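Travaria Guest Apartments > House Manual > Dining Area > Setting the Table
Search this manual Enter a word or phrase Go

4.3 Setting the dining table

This section applies to all apartments on the Fledon site. It is to be followed before each arrival and after any meal service requested by the guest. The position of the table within the room is dealt with in section 4.1, and the care of cutlery in section 4.6.

Before you start

1. Wash and dry your hands. Put on a clean apron if you have been working in the kitchen or bathroom.

2. Wipe the table top with a damp cloth and a little washing-up liquid, then wipe again with clean water. Dry it fully. Standing water will mark pale wood.

3. Cover the parts of the table you will be working on with clean white paper. Replace any sheet that is torn or stained.

Caution: Do not use bleach, scouring powder or a rough pad on the table top. Scratches are to be reported to the Skino maintenance desk on extension 136.

Laying a place

4. Lay one woven placemat for each place. Smooth it with the flat of the hand from the middle outwards. A mat that will not lie flat should be put aside and pressed under a board overnight.

5. Check the plate for chips, running a fingertip along the rim. Dark plates show water spots and fingerprints readily; hold the plate to the light and polish it with a dry cloth if needed.

6. Set the plate on the mat. Lower it into place and do not slide it, as the foot of the plate can catch in the weave.

7. Place the knife and fork on either side of the plate, on the mat. The side for each depends on the table plan for the apartment, and left-handed settings are to be provided on request.

Note: Cutlery with wooden handles must be dried by hand as soon as it has been washed. It must not be left to soak or put in the dishwasher.

8. Carry serving trays with both hands. Put the tray down clear of the plate, where the guest can reach it without stretching.

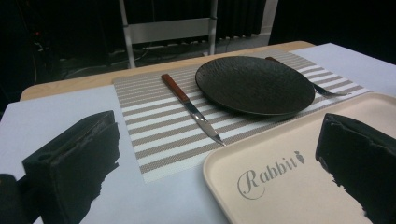 May placemats be washed in the machine with the table linen?

Woven mats are washed by hand only, in lukewarm water with mild soap, then rinsed and laid flat to dry away from radiators. Table linen goes to the laundry in the usual way. The two should be kept in separate bags from the moment the table is cleared.

Before the guest sits down

9. Remove the covering paper. Lift each sheet straight up, moving any tray that stands on it first. Clean sheets may be used again on the same day.

10. Stand at the near side of the table and look along it. Straighten any mat that is not as the table plan requires, and move the cutlery clear if it has slipped under a plate.

11. Add glasses and napkins last. Glasses are kept in the Ibrahim cabinet – the tall one beside the kitchen door – and are to be carried by the stem or base.

Caution: Plates warmed in the oven must not be set at more than 70 degrees. Allow them to cool until they can be held in a bare hand before placing them on a woven mat.

Spare mats and covering paper are held in store cupboard 22. Requests for further stock should be made on the July order form.

Next: 4.4 Clearing the table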